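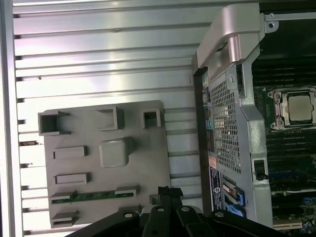
*An opened workstation with a grey plastic panel resting on its ribbed metal side.*

**Leludgate repair room takes in office workstations**

18 May 2024

The computer repair room in Leludgate has begun stripping and checking a batch of used office workstations, which will go to homes and small clubs in the town from July.

The machines came from Skurklow, an accounts firm that cleared two floors of its offices this spring. Elsie Greenwood, who runs the repair room, said they were worth the trouble of opening up.

"They're heavy things, but they were built to be taken apart," she said. "Most of the covers and brackets can go on to another machine if the rest is past saving."

Plastic panels, clips and metal cages are being kept as spares. Drives are removed first and wiped before any other work is done.

Flastari, the parts shop on Mill Street, is supplying memory at cost. A grant of £900 will pay for new power leads and keyboards.

Nayara Quintana, who looks after the bookings, said 4 clubs had already asked for a computer. Households can put their names down at the front desk. There is a charge of £100 for a finished machine with a screen, and collection is from the side entrance.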